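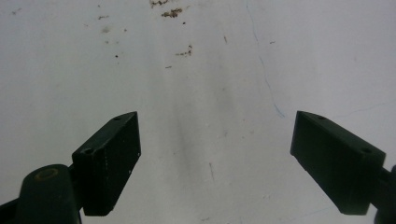 Gerd Teuber puts it simply: moderators on a busy live channel should never have to choose between reading the chat and looking after the people in it. Jondano is delighted to announce that its new chat safety tools, built with Vellevel, open to all streamers on 2/4/21.

Channel owners can now pause a conversation for up to 36 hours, hide repeat abuse from view and pass a report straight to a trained reviewer. Every report will get a reply from a person, and anyone whose account is suspended can appeal within five days.

We tried the tools with 1000 channels over the winter, and the feedback was wonderful! Streamers sent us long, thoughtful notes, and eight of their suggestions are in the finished version, including a quieter alert sound and a shared block list for teams.

Ndlovu will run the review desk. Support for channels hosted on Jorkach follows in May.

Streamers can switch the tools on under Channel Settings, Safety.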